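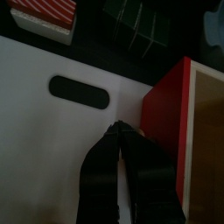 3.2 Course Setting and Task

The study was carried out in the second-year automation course at the Uvdale campus, where students work in teams on a single manipulation project for the length of the term. Each team programmed a two-finger gripper arm to approach, grasp and move household storage items. The project handbook, prepared by Duangjai Kaewsai and Sorin Delić, set the rules for the workspace and for the recording of trials. It did not prescribe a control method. Teams were free to guide the arm by hand, to write fixed motions, or to train a policy on their own recordings.

Six teams completed the project. In total they recorded 1006 trials, of which 563 were made after the midterm review in April. Trials in which the arm was stopped by the operator were kept in the record and marked as such, as the handbook required.

Figure 2. Wrist camera view during an approach. The fingers of the gripper are close together beside the corner of a white storage box with an oval handle hole; a red cabinet unit stands to the right.

The view in Figure 2 shows a difficulty that every team discussed in its written report. At close range the fingers cover part of the surfaces on which the approach depends, in this case the lower part of the red panel. Students who had planned their motions from an outside view of the table often found that the wrist view gave them less to work with than they had expected. Two teams changed their approach direction for this reason. The Lestska team chose to come in from above the rim of the box, while the Brundham team kept the side approach and added a pause at a fixed distance, so that the operator could check the position before going on.

The handle hole raised a separate question. Its inside appears black under dim light, and several students proposed using it as a landmark. Jaruwan Klinhom, who supervised the laboratory hours, advised the teams to test the idea under more than one lamp setting before relying on it. The results of those tests are given in Section 4.1.

Reports were graded by two readers, Sombat Kamolrat and Zübeyde Ersoy, working separately. Where their marks differed by more than one grade step, the report was read again by both and a joint mark was entered. The grading form gave equal weight to the design of the motion and to the account of failed trials.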